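Tin Reuse Project, Ultarcombe
Progress report to the Tendura Fund

Prepared by Coralie Whitelaw
7 September 2020

1. Where we are

The grant covers the collection, cleaning and return to use of empty food and gift tins from households and shops in Ultarcombe. We are now past the halfway point. Collection is ahead of plan, cleaning is on plan and sorting by size is behind. The square tins with rounded corners are the most common type and the most useful to us, as they store well side by side on a shelf. 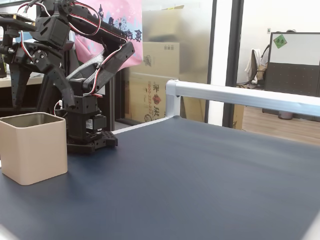
Square and open-topped, with rounded corners, in both pictures.

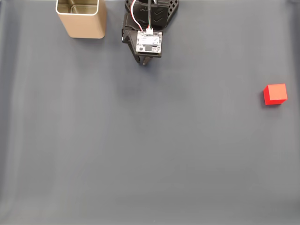 How does the project decide which tins are kept?

A tin is kept if it stands level, has no rust on the inside and has no sharp edge at the rim. Dents on the outside are accepted unless they stop a lid from fitting. Anything else goes to metal recycling at Gotarthorpe.

2. Collection

We have taken in 538 tins against a target of 300 for this stage. Most of the difference came in July, when two gift shops cleared their stockrooms and passed on everything without a lid. We had not planned for this and had to borrow shelving from the room next door. The shelving has now been returned and the tins are in boxes, labelled by size on the short side.

There are 4 drop-off points in use. The one at the library has been closed for a good part of the period and we do not expect it to reopen before winter. Its bin has been moved to the bakery, which has agreed to keep it by the side door.

3. Cleaning

Tins are washed by hand in warm water, rinsed and left upside down on racks overnight. Paper labels are soaked off. The stronger glues are still a problem - we tried vegetable oil and it works, but each tin then needs a second wash. Coralie has asked the supplier, Tsai, for a price on a citrus cleaner in larger bottles.

Printed tins are left as they are. Plain ones are the first to be asked for, mostly for pens, seed packets and small tools.

4. Sorting

This is the part that is behind. Tins and lids arrived separately in the July delivery and matching them takes a long time. A difference of a millimetre or two is enough to stop a lid closing. We have decided to stop matching lids for the smallest size and to give those tins out open.

The size chart has been redrawn with 3 groups in place of the original seven. The old chart asked people to measure height as well as width, and different people got different answers. Width alone is enough for our shelves.

5. Spending

Spending is within budget. The racks cost less than quoted and the balance has gone towards gloves and brushes. No money has been moved between headings. Receipts are attached separately.

6. Next stage

We will finish the lids left over from July, fit a second rack over the sink and send the first full set of boxes to the two primary schools on the list. We would like to discuss whether round tins should stay in the project, as they take up more shelf room and few people ask for them. A short note on this will follow with the next claim form.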